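3. 재료 및 방법

3.1 시료 직물

본 연구는 가정용 좌석 가구에 쓰이는 회색 계열 직물과 쿠션 커버용 미색 직물의 마모 및 보풀 특성을 비교하였다. 좌석용 직물은 Golora와 Gashaw 두 종으로, 전자는 평직, 후자는 축융 가공을 거친 모 혼방이다. 쿠션 커버용 직물로는 Stellside 한 종을 사용하였다. 모든 시편은 표준 상태에서 하루 이상 조습한 뒤 시험에 투입하였다. 좌석용 직물과 쿠션의 사용 환경은 그림 1에 제시하였다.

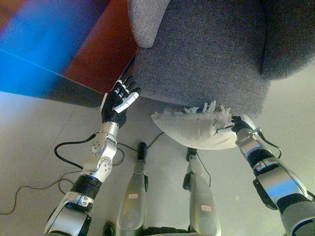

그림 1. 회색 직물 소파와 미색 베개.

좌석용 직물의 마모 수명은 무엇으로 판정하는가? 시편에서 실 두 올이 완전히 끊어진 시점의 마찰 횟수로 판정하며, 보풀 등급은 이와 별도로 육안 평가한다.

3.2 마모 시험

마모 시험에는 Sesidia 평면 마모 시험기를 사용하였다. 관찰 간격은 마찰 2000회로 하고, 각 간격마다 시편을 분리하여 표면의 실 끊김을 확인하였다. 시편은 직물의 폭 방향으로 서로 다른 위치에서 채취하였으며, 양쪽 변사에서 100 mm 이내의 구간은 제외하였다. 채취한 시편은 모두 126매였고, 고정 불량이 확인된 시편은 같은 롤에서 다시 채취하여 대체하였다. 마찰포는 시편을 교체할 때마다 새것으로 바꾸었다.

3.3 곡면부의 인장 조건

등받이가 굽은 의자에서는 직물이 평면으로 재단된 뒤 곡면을 따라 당겨지므로, 같은 직물이라도 부위에 따라 초기 장력이 다르다. 이를 반영하기 위하여 일부 시편은 경사 방향으로 예비 신장을 가한 상태에서 고정하였다.
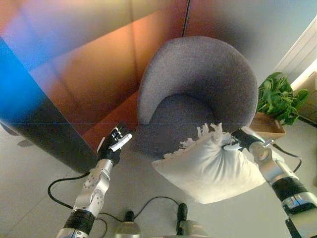

예비 신장률은 무신장 조건을 포함하여 세 수준으로 설정하였다. 신장을 가한 시편은 고정 후 한 시간 동안 방치하여 응력 완화가 진행되도록 하였고, 그 뒤 3.2절과 동일한 절차로 시험하였다. Gashaw의 경우 축융층 때문에 실 끊김의 육안 식별이 어려워 저배율 확대경을 병용하였다.

3.4 보풀 평가

보풀 등급은 평가자 세 명이 독립적으로 부여한 값의 중앙값으로 하였다. 평가는 일정한 조도의 관찰함에서 실시하였으며, 시편의 제시 순서는 무작위로 정하였다. 등급 차이가 한 단계를 초과한 시편은 동일 조건에서 재평가하였다. 보풀의 단위 면적당 질량은 표면에서 제거한 섬유를 칭량하여 구하였으며, 칭량 전의 조습 조건은 3.1절과 같다.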